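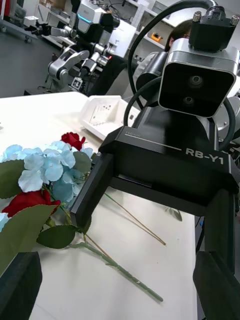

Home | Tickets | Open | Logs | Help

Ticket 118: flower sorting, Bravon bench
Status: open
Priority: 3

Task is to pick artificial stems one at a time and stand them in a vase. Yusof routine loaded, 30 tries logged since the October update. Thick stems go well, and I was grinning at my desk (a machine doing the flowers!). Thin ones still slip.

Tried so far: slower close, lower approach, fresh finger calibration. Slower close helped a lot.
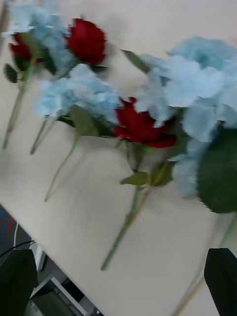

Red roses and pale blue hydrangeas on the white table, stems towards the front edge.

Next: rerun with the Prultinora grasp settings and log nearly 100 tries. Leaves still confuse it when they overlap a bloom. I wouldn't hand it a real bouquet yet, but I'd love to see it lay a table next!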